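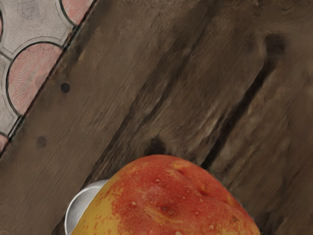
Simulated wrist view, apple task: the fruit close to the lens on the plank table, with tiled floor past the edge.

Teaching by demonstration: frequently asked questions

Udbridge Robotics Workshop, last updated Saturday, September 16, 2023

Do I need to know how to program?
No. You show the arm the task and the software records the movements. You will need to type in a name for the task and press start and stop. If you want to change how often the cameras record, ask Silviu Ursu first.

What is the difference between hand guiding and remote control?
With hand guiding you hold the arm by the wrist and move it yourself. With remote control you sit at the desk and use the Sirkora handset, and the arm follows. Hand guiding is easier to learn, but your own hands and sleeves end up in the recordings. Most people start with it and change over by their second visit.

Why do I have to begin in the simulator?
Everyone does 20 demonstrations in the simulator before using the real arm. You use the same handset and the same buttons – only the arm and the table are drawn by the computer. If you drive the gripper into the wood, you press reset and carry on.

Which task will I be given?
Beginners get the apple task. You bring the gripper down over the fruit, close it, lift and put the fruit down again in a new place. After that you can choose from the list on the Kovidar login page.

The wrist view shows only part of the apple. Is something wrong?
No. The wrist camera moves with the arm, so at close range the fruit can run off the bottom of the picture and hide part of whatever is next to it. Use the overhead view to line up, then switch to the wrist view for the last bit. Button 3 swaps between them.

Why does the table look so rough?
The computer changes the table and floor between sessions. You may get old planks with knots and a tiled floor one day and a plain white top the next. A robot that has only seen one table tends to do badly on another. Please don't skip the ones you dislike.

How many demonstrations does a task need?
We ask for 200 for a simple pick-up. The apple task has 1,109 so far, from everyone who has taken part, and we are still adding to it because people approach the fruit so differently.

What counts as a bad demonstration?
Long pauses, dropping the object, or letting go of the handset halfway. Mark it as bad with the red button and do another. Small corrections are fine and we keep them. Roxana Sima looks through the recordings each week and may send some back to you.

How long is a session?
30 minutes on the handset, then a break. You can book two in a row.

Can I use my left hand?
Yes. Choose "left" on the first screen. This swaps the grip button and the slow-speed button.

The arm has stopped moving. What should I do?
In the simulator, press reset. On the real arm, let go of the handset, press the stop button on the desk and call Shabani Mutiso over. Don't push the arm by hand while it is in remote mode.

How do I book?
Through the Kovidar page, or ask Cecilia Quansah at the front desk. The July bookings have been cleared, so anyone who still has unused sessions from then should pick new times.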